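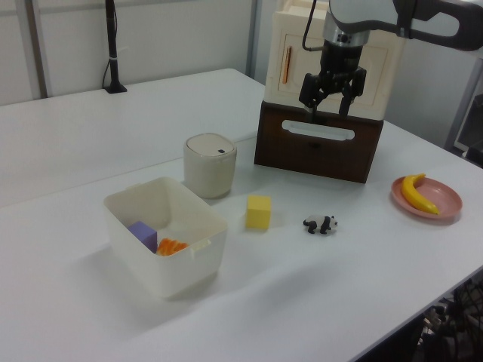 **What is an open-day demo for?**
Showing a stranger, in the time it takes to finish a paper cup of coffee, what the arm can do and how slowly it does it.

## Handout 5: Notes on the Grotville visit

Read before the discussion section. Bring your own notes too, including the ones you wrote while bored.

The Cosetti lab opens its doors every March, and every March the crowd gathers at the arm and ignores the posters. The tabletop task goes by the name Rarulell. An operator reads out a request, the arm attempts it, and the audience holds its breath over a toy banana.

Some things to keep in mind:

- **The props are toys.** A yellow cube, a panda and a pink plate make for a friendly table. They also vary in shape, and a grasp that suits a cube may do very little for a panda.
- **The gripper has 2 fingers.** Yours has more, plus skin. Be kind.
- **The cabinet handle is vertical and the drawer handle is horizontal.** Work out what the wrist must do to go from one to the other. This will come up again.
- **Containers differ.** Dropping a cube into an open basket forgives a sloppy release. A bin with a lid doesn't.

The host said the arm had made 36 attempts by lunch. No success rate was offered, and our group was too polite to ask. Next year, ask.

### For section

Write 2 pages on one request you'd give the arm and where you expect it to go wrong. Gouveia Hall, usual room. "It would drop it" is a start, but I'll want to know when and why.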